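Saturday, late

Okay, so the club championship qualifier is over and I'm lying on the floor with my feet up on the couch writing this, because my calves have quit on me. Two rounds in one day is a lot of golf for a person who sits at a desk. I keep saying I'll start walking in the evenings to get ready for these things and then I never do.

Morning round at Hinach first. I got there way too early, hit a bucket, hit it great, and of course that was the end of the good swings for a while. Doubled the opening hole. Doubled it! Pulled my drive into the trees, punched out sideways, three-putted from nowhere. My hands were shaking on the second tee and I was doing math in my head already, which you can't do with 17 holes left to play. Then I parred the next four and calmed down, and the 7th gave me a birdie I didn't deserve at all (thin wedge, hit the flagstick, stopped a foot away). 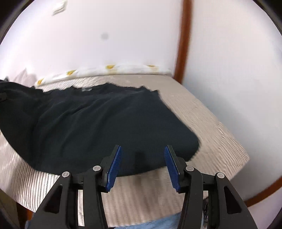 Diệp Kim told me on the walk to the 8th that I should quit looking at the leaderboard on my phone and just play to the middle of every green, that the cut was going to come in higher than everyone thought with the wind picking up, and that anybody in at 12 over would be laughing. I said 12 over sounded like a disaster. She said wait and see. Then she hit hers to the middle of the green and two-putted, so I had no comeback.

And she was right about the wind. It came straight across the back nine and the par threes got ugly. I watched a guy in the group ahead put two in the pond at the 14th, one right after the other, and then stand there staring at his bag. I laid back, chipped on, made four, and I'd have taken that four before I ever left the parking lot. Lunch was half a turkey sandwich and a banana I'd been carrying since breakfast.

Afternoon was over on the Stiser course, which I've never liked. The greens are tiny and everything slopes toward trouble. But I did the middle-of-the-green thing and it got me around. Boring golf! I missed so many birdie putts by so little, and I didn't care, I just tapped in and kept moving. One bad hole, the long par five where I tried the hybrid out of the rough again even though I swore off that shot in September. I finished 11 over for the two rounds and the cut was 12. I'm in. I read the board three times to be sure. 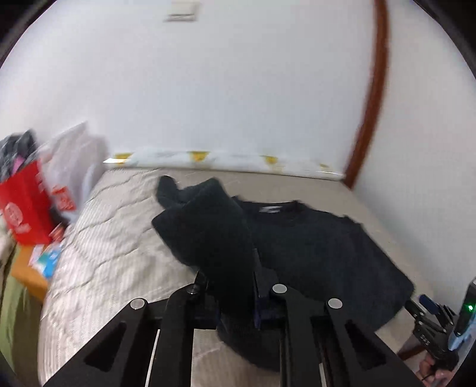 Match play starts next weekend and I already know I've got Ndung'u in the first match, who beat me last year 4 and 3 without appearing to try. He hits it past me on every hole and he never talks, so it's a long quiet afternoon. My plan is to putt first whenever I can and make him look at a few balls in the hole. The tee time's early and it'll be cold out there, so it's going to be a sweater day, a navy crew neck kind of day, and I swing shorter in a sweater, and shorter might be good for me.

Things to do before then: regrip the putter, practice from 3 feet until I'm bored silly, drop off the cart key I walked away with. Also call Nuletti and find out if my wedge is done, they've had it forever and I've been faking it with the old one.

Going to try standing up now. Might just stay here.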